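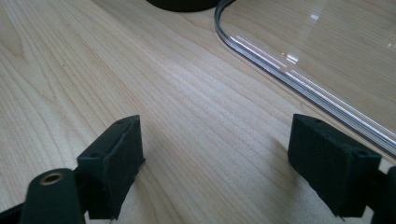 Home | Notebook | Materials | Finishes | Contact

Notebook, bench room, September

Table surface, cleaning and wear check, continued

Picking up from Celeste's entry. The tabletop in question is the pale wood-grain one, light beige to tan. She had it down as "oak color," which I have struck out in the index because it will be read as a species. The supplier sheet went missing before either of us started here, so the surface is logged by appearance only until Kane gets an answer from Ansari.

Purpose: decide whether the table can stay in use as the sorting surface through the winter, or goes to Drallmont for refinishing. Nothing else is being decided in this entry.

9:00. Cleared the table. Vacuumed with the brush head, then wiped along the grain with a microfiber cloth and plain water, wrung out hard. Second cloth dry. No detergent on the first pass. Celeste used the citrus cleaner last time and got streaks that took two days to stop showing in side light, and I don't want to measure streaks again.

9:40. Gloss readings. Meter zeroed on the black tile, checked against the tile again at the end, no drift. Readings taken along the grain and then across it at each station. Mean along the grain 22, across it slightly lower. The window end reads duller than the door end. Same direction as last time. I would not call it a trend on two sets.

10:15. Color. By eye under the overhead tubes the top goes gray; with the tubes off and the blind up it goes back to tan. Lamisi asked whether the gray is in the finish. I think it is the lamps. The tubes were swapped over the summer and the box in the closet says cool white. Put the reference card on the table in both conditions and it shifted the same way the table did. Closing this item unless someone has a better argument.

10:30. Scratches. Low-angle flashlight, room dark. Scratches across the grain show easily. Scratches along it are hard to separate from the grain lines themselves, so the log undercounts them and always has. Marked the cross-grain ones on the tracing film. Most are short and sit where people drag the trays toward themselves. A fingernail does not catch in any of them except the one near the door end, which Sena already reported.

Rub test on the underside of the spare leaf, same finish as far as anyone can tell. Felt pad, dry, 200 strokes, then inspected: no change I could see. Continued to 600 strokes. Faint polished track visible in side light, gone when viewed from straight above. Repeated on a fresh strip with a pinch of floor dust under the pad and stopped at 200, with the track already dull and obvious. So the dust matters more than the pad. The trays need their feet wiped before they go down. Ebenezer has said this before and it is in his notes, with no number attached. Now it has one.

Water. One drop on the spare leaf, covered with a watch glass, left for 9 minutes, blotted. No ring. A second drop left over lunch gave a pale ring that faded by mid-afternoon. Did not try this on the table proper.

Small problems, for whoever does this next:
The tracing film curls. Tape it at the corners with the low-tack tape, the blue roll. The clear tape pulled a fleck off the spare leaf edge and I have bagged the fleck.
The Pidadico pads are sold as one grade but the two packs do not feel the same. I used the older pack throughout. Write the pack on the sheet.
The gloss meter has to sit flat. Check its underside for grit first.

Provisional position: keep the table in use, wipe the tray feet, no refinishing this year. Kane would rather send it out now while Drallmont has room, and his point about the door-end scratch is fair. If it opens up or starts catching cloth I will change my mind. The fill stick in the drawer is too dark for it. Ordered a lighter one.

Still open: supplier name from Ansari. Detergent pass on the spare leaf. Repeat gloss at the window end with the blind down, which I forgot to do today and only noticed after the meter was packed.

14:50. Trays back on the table, feet wiped. Film rolled and put on the top shelf behind the sample boards.

Contact the bench room | Copyright Under Workshop, all notebook pages | Back to top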